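1. I finished re-covering the armchair in September and a few people wanted to know how it went. Long thread. Mostly hand stitching, some money talk, one mistake that took me a whole evening to undo.

2. The chair is a low one with a sprung seat and a stuffed back. I got it at the Driltbridge flea market. The seller wanted $60 and took $45. Two of the webbing strips had already let go, and the seat sat lower on the left side than the right.

3. Before this I had done two drop-in dining seats, and those are a stapler job. You pull the fabric over, staple it, trim it, done. An armchair with a loose outside back has seams you have to close from the front with the stuffing already in there, and a machine can't get to them.

4. So I signed up for Selamawit Hadgu's evening class, which meets at seven in the old print shop. Bring your own chair, carry your own chair up the stairs. She had me strip mine down to the frame before she would talk about fabric at all.

5. Stripping took 13 hours spread over three weeks. I used a ripping chisel, a mallet, and a pair of Cluser pincers I borrowed from the class cupboard. I kept the old cover pieces and wrote on each one in marker: inside back, outside back, left arm, top edge. Those became my patterns.

6. Out of the frame came 340 tacks. I know because I dropped them into egg cartons as I went and counted them out on the last night. Some were rusted through and the heads popped off. Those you leave in and tap down flat.

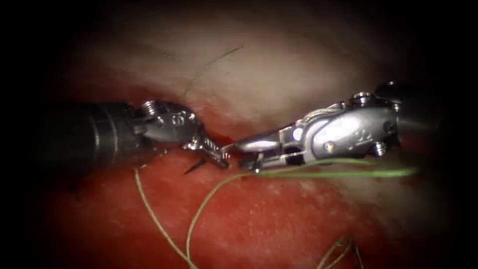
7. Do you need a special needle for closing the outside back?
You need a curved one, and a three-inch is fine for most chairs. With a straight needle you can get in but you can't get back out, since there is wood or stuffing behind the cloth.

8. Thread matters more than I thought. I started with regular button thread and it snapped every time I pulled a seam snug. Switched to waxed linen from Cheema and had no more breaks. It squeaks a little going through heavy fabric. You stop hearing it.

9. The stitch is a slip stitch, sometimes called a ladder stitch. Go into the fold on one side, travel along inside the fold, come out, cross straight over to the other fold, go in exactly opposite. If you go in a little ahead or a little behind, the seam pulls crooked and you will see it from across the room.

10. I do six stitches loose and then pull all six tight at once. Selamawit does three. Someone else in class pulls every one. All our seams look about the same at the end, so do what you like.

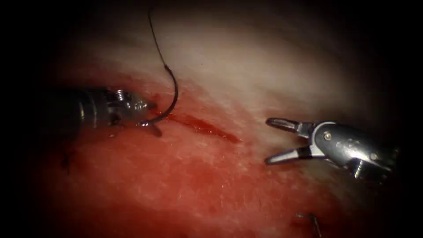 11. Closing up a chair back is slow work, and most of the trouble I had was with how I held the needle. I was pinching it right at the eye and pushing, so it twisted flat on me every time it met thick cloth. Look at the curved needle in the jaws of that needle driver, with the arc coming up in a hook above the tips. Gripped like that, it can't roll. I don't own anything so nice, so I used small flat-nose pliers for the thick corners and my fingers for the rest. Turn your wrist and let the needle follow its own curve. If you push it straight it bends, and then it's a different needle.

12. I bent four. Buy a pack.

13. Now the mistake. I closed the whole left side of the outside back before checking that the stripe lined up with the stripe on the arm. It was off by the width of a finger at the bottom. I told myself it was fine, went and made dinner, came back and looked at it again. It was not fine.

14. Unpicking waxed thread is miserable. You can't just snip one end and pull. I cut every third stitch with small scissors and tweezed out the pieces, then steamed the fold to close the old holes. Steam from a few inches up, and keep the iron off the cloth.

15. What I do now is baste first. Big ugly stitches in a bright color, every two inches, all the way around. Then stand back as far as the room lets you. Then take a picture on your phone, where a crooked stripe shows up right away for some reason. Only after that thread the good thread.

16. Pins work too, but I kept stabbing my forearm reaching around the chair. Skewers, the long kind with the loop at the end, are better than dressmaker's pins. They go right down into the stuffing and stay put.
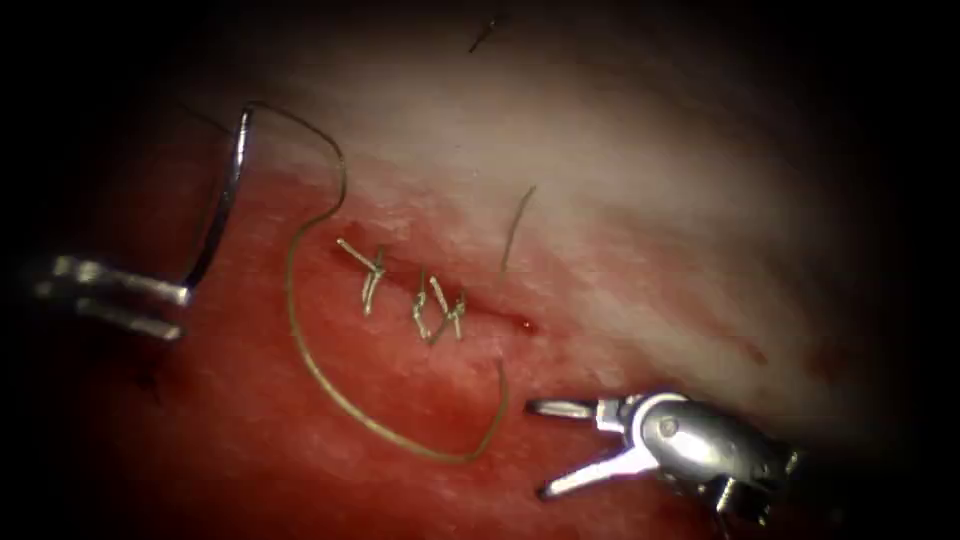
17. Same goes for the top corners, where the fabric has to fold over itself twice. Skewer both layers, baste through both, and trim the inside layer so it isn't fighting you. I left too much bulk in the right corner and you can feel it if you run your hand over it. I decided to live with that one.

18. Fabric. I wanted wool and priced it and did not get wool. I ended up with a heavy cotton stripe from the remnant table at Flonden, five yards, and used all but a strip. If you are working out yardage, a stripe needs more than a plain because you have to place it. Add a yard for a chair this size.

19. Costs, for those who wanted them. The chair was $45. Fabric was $170. The class was $249 for the term, and that includes the webbing, the burlap and as much coffee as you want. Thread, needles, tacks and a new layer of batting I didn't keep close track of.

20. Could you buy an armchair for that? Sure. I didn't do it to save money. I wanted to know how the inside of a chair goes together, and now I look at the underneath of every chair in every waiting room.

21. Some of you asked about foam. This chair didn't have any and I didn't add any. It had horsehair in the seat, which came out in a gray slab. I washed it in a pillowcase, dried it on a window screen, pulled it apart by hand and put it back. It came up springy. It also got into everything - my socks, the rug, the butter once.

22. The springs I left alone except for retying. Eight-way tie, laid cord, a knot at every crossing. I had to do the front row twice. If the cord goes slack when you press the seat down and doesn't come back, the knot slipped.

23. On knots. I start a seam with a slip knot buried inside the fold and finish with two half hitches, then run the tail back under for an inch and cut it flush. The class split down the middle on whether the half hitches are needed when the thread is waxed. I do them anyway.
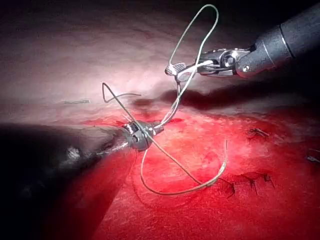
24. Tools I would buy again, in the order I used them: ripping chisel, mallet, webbing stretcher, magnetic hammer, skewers, curved needles in two sizes, flat-nose pliers. Tools I bought and never used: an electric stapler, a foam knife, and a thimble that fits no finger I have.

25. Lighting helps too. I did most of the left side under the ceiling light with my own shadow on the seam. For the right side I put a clamp lamp low down, pointing across the fabric, and every uneven stitch threw a little shadow. The right side is better. Anyone who visits gets the chair turned that way.

26. For the bottom I used plain black cotton, folded under and tacked every inch and a half. It keeps the dust in, and you can take it off quickly if a spring tie goes.

27. The chair is by the front window and the cat has already been told about it. Next up is a footstool with a buttoned top, so I'm going to need to learn buttoning. If you have done deep buttons on a round top, tell me how you marked out your spacing. My first try on paper came out lopsided.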